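De: lista-matematica@fililari
Assunto: Re: [mat-basico] Sistemas sem solução e a ficha 2
Data: 21 de dezembro

Boa tarde a todos,

Respondo à mensagem de ontem sobre os sistemas de duas equações. Cito as partes a que respondo e deixo o resto de fora para não alongar.

> Na ficha 2 do Jilley, a seguir aos exercícios de substituição,
> aparece o sistema
>
> 2x + 3y = 7
> 4x + 6y = 10
>
> e pede-se aos alunos que digam se tem solução sem o resolver.
> Metade da minha turma respondeu que sim, que era (2, 1), porque
> 2·2 + 3·1 = 7. Não verificaram a segunda equação. Outros
> multiplicaram a primeira por 2, subtraíram, chegaram a 0 = 4
> e escreveram "x = 0, y = 4".
>
> Pergunto se alguém tem uma ordem de apresentação que evite isto.
> No Nusier os sistemas impossíveis vêm no fim do capítulo, quase
> em nota, e parece-me tarde.

O segundo erro aparece-me todos os anos. O aluno aprendeu que a resolução acaba com dois números e, quando as letras desaparecem, vai buscar os números que sobraram. Não é falta de cálculo. A conta está certa até à última linha e falha a leitura do que lá está escrito.

O que faço é tratar a linha 0 = 4 antes de haver sistemas. Ainda nas equações de primeiro grau com uma incógnita, ponho lado a lado estas três:

 3x + 5 = 2x + 9
 3x + 5 = 3x + 9
 3x + 5 = 3x + 5

A primeira dá x = 4. A segunda dá 5 = 9 e não há valor de x que sirva. A terceira dá 5 = 5 e serve qualquer valor. Peço que experimentem três valores à escolha em cada uma e só depois que simplifiquem. Quando chegam aos sistemas já viram uma igualdade falsa no fim de uma conta bem feita e não a estranham tanto.

Quanto à ordem, passei a dar o caso gráfico antes da substituição. Desenham as duas retas em papel quadriculado, primeiro um par que se cruza num ponto de coordenadas inteiras, depois um par paralelo. Para o exemplo da ficha 2 convém escrever as duas equações na forma reduzida:

 y = -(2/3)x + 7/3
 y = -(2/3)x + 5/3

O declive é o mesmo e a ordenada na origem é diferente. As retas não têm pontos comuns. Com estes números o desenho sai mal, porque 7/3 e 5/3 não caem na quadrícula. Troco por

 y = 2x + 1
 y = 2x - 3

para o desenho e deixo o outro para a parte algébrica.

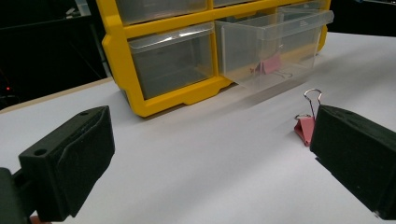 Gavetas transparentes num organizador amarelo.

Sobre a verificação na segunda equação, a única coisa que me deu resultado foi descontar pontos. Num exercício de sistemas a verificação vale sempre dois pontos e tem de estar escrita, com as duas equações. Quem encontra (2, 1) é obrigado a escrever também 4·2 + 6·1 = 14 e a comparar com 10. Em junho experimentei dispensar a verificação no teste final, para ganhar tempo, e os erros de sinal voltaram todos.

> Outra dúvida, esta de linguagem: "impossível" e "sem solução" são
> a mesma coisa nas vossas fichas? No Shen usa-se "incompatível"
> e os alunos que vêm de lá não reconhecem os outros termos.

Uso "impossível" nas fichas e digo os três termos na aula. No caderno peço que façam um quadro com quatro colunas: nome, número de soluções, retas, última linha da conta. Fica assim:

 possível e determinado / uma / concorrentes / x = número
 possível e indeterminado / infinitas / coincidentes / 0 = 0
 impossível (incompatível, sem solução) / nenhuma / paralelas e distintas / 0 = número diferente de zero

A palavra "distintas" faz falta na terceira linha. Há manuais que consideram duas retas coincidentes como um caso de retas paralelas, e um aluno atento vai perguntar.

> Por último, os problemas com enunciado. O das entradas
> (adultos e crianças) está gasto. Alguém tem outro em que o
> sistema dê impossível sem ser de propósito evidente?

Uso este há bastante tempo:

"Numa papelaria, dois cadernos e uma caneta custam 7 euros. Noutro dia, pelos mesmos preços, uma pessoa levou seis cadernos e três canetas e pagou 20 euros. Quanto custa cada caderno e cada caneta?"

A segunda compra é o triplo da primeira e devia custar 21. O sistema é

 2c + k = 7
 6c + 3k = 20

e dá 0 = -1 se multiplicarmos a primeira por 3 e a subtrairmos à segunda. A pergunta seguinte é o que terá acontecido na papelaria, e as respostas costumam ser um desconto ou um engano no troco. Aceito qualquer uma, desde que digam primeiro que, com preços iguais nos dois dias, não há resposta.

Para o caso determinado tenho outro, de números:

"A soma de dois números é 54. A soma do dobro do primeiro com o segundo é 72. Quais são os números?"

Subtraindo, o primeiro é 18 e o segundo é 36. Serve para a adição ordenada e também para a substituição, o que permite comparar os dois métodos com as mesmas contas à frente. Depois peço-lhes que mudem uma das frases de modo que o sistema fique impossível. A maior parte altera o 72 para outro número qualquer e descobre que continua a haver solução, às vezes com negativos. Demoram a perceber que têm de mexer nos coeficientes. É o exercício da ficha de que mais gosto.

E um de percentagens, para quem já as deu:

"Misturam-se duas soluções de sal, uma a 10% e outra a 40%, para obter 300 gramas de uma solução a 20%. Que quantidade de cada uma se deve usar?"

 a + b = 300
 0,1a + 0,4b = 60

Dá a = 200 e b = 100. O erro habitual é escrever 20 no segundo membro em vez de 60. Se pedirem 50% na mistura, o sistema continua a ter solução, mas uma das quantidades sai negativa:

 a + b = 300
 0,1a + 0,4b = 150

 b = 400, a = -100

Convém distinguir isto do sistema impossível. O sistema tem solução, o problema é que não tem. Na ficha da Fililari as duas situações aparecem com o mesmo rótulo e acho que devia ser corrigido. Fica a sugestão para quem tratar da próxima versão.

Uma nota sobre a ficha 2 em si, já que estamos a falar dela. No exercício dos denominadores há uma gralha. Está escrito

 x/2 + y/3 = 4
 x/4 + y/6 = 2

com a indicação de que o sistema é impossível. Multiplicando a segunda por 2 obtém-se a primeira, portanto é indeterminado. Para ser impossível basta mudar o 2 do segundo membro para 3. Quem já distribuiu a ficha pode avisar os alunos. A solução no fim está de acordo com o enunciado errado, por isso há que emendar nos dois sítios.

No mesmo exercício, peço sempre que eliminem os denominadores antes de qualquer outra coisa e que escrevam o fator ao lado de cada equação (neste caso 6 na primeira e 12 na segunda). Fica

 3x + 2y = 24
 3x + 2y = 24

e vê-se logo que é a mesma reta. Com o 3 no lugar do 2 ficaria 3x + 2y = 36 na segunda linha, e vê-se também. Alguns alunos multiplicam só o primeiro membro e obtêm 3x + 2y = 4 e 3x + 2y = 2. Concluem que é impossível, o que coincide com o que diz a ficha, e quem corrige depressa dá a resposta por certa.

O tempo que isto me leva: uma aula de 50 minutos para o caso gráfico, outra para substituição, outra para os três casos com o quadro no caderno, e uma para problemas. A adição ordenada fica para depois das férias. Quem seguir o Nusier pela ordem do manual terá de saltar para o fim do capítulo e voltar atrás, mas não há dependências pelo meio que atrapalhem.

Se alguém tiver a versão antiga da ficha do Shen, a que trazia os sistemas com parâmetro (para que valores de k o sistema 2x + ky = 3, 4x + 6y = 5 é impossível), agradeço que a envie para a lista. A resposta é k = 3 e lembro-me de que as alíneas seguintes eram boas, mas não as encontro em lado nenhum.

Cumprimentos

--
Para deixar de receber as mensagens desta lista, responda com a palavra SAIR no assunto.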